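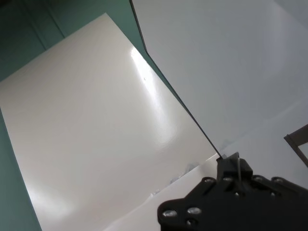 Friday, 7:40

Cabinet refinish, bay 2. Gloss white panels, third coat now at full cure by the Rarance sheet. Checked under the overhead strip and again with a hand lamp at a low angle.

Surface: level, no orange peel at arm's length. One nib on panel 4, upper area, small and dark. Fingernail catches it slightly, so it sits in the top coat or just under. Probably dust from the sanding table. Crescencio wants to leave it. I would sooner flat it with 2 strokes of fine paper and polish out, but only after the Goline compound arrives. The old tub has dried around the rim and leaves haze.

Color: reads warm next to the gray-white board, close to neutral on its own. Same result as the test card in April. Not a fault in the batch. Laurier Arsenault asked whether the teal wall throws a tint onto the gloss. Held a black card between the two and saw no difference I would put in writing -- someone with better eyes should repeat it before we quote the color to Clodton.

Film weight, panels 1 to 4:
- before coat 3: 1,106 g total
- after coat 3, cured: 1,416 g total

The gain is higher than planned. Either the gun was set heavy or the scale was not zeroed with the tray on. I suspect the tray. Reweigh without it, then correct the line above and initial it.

Edges: long edges good. Short edge on panel 2 has a slight build-up at the corner, no sag. Ease it with the block before the hinges go on. Do not use the orbital there; see what happened to the Dimitrov doors.

Handling: gloss marks easily for the first 10 days. Cotton gloves, felt on both rails, no stacking face to face. Paper interleaf is not enough, it printed a texture on the offcut overnight.

Open:
- Salcedo to check gun setting against the card, write the needle size on the lid
- compound, order or borrow
- reweigh
- hinge cups, 9 mm from edge, confirm with Laurier before drilling

16:15. Reweighed panel 1 only, scale then needed for the resin. Tray was in the earlier figure. The other three go on first thing.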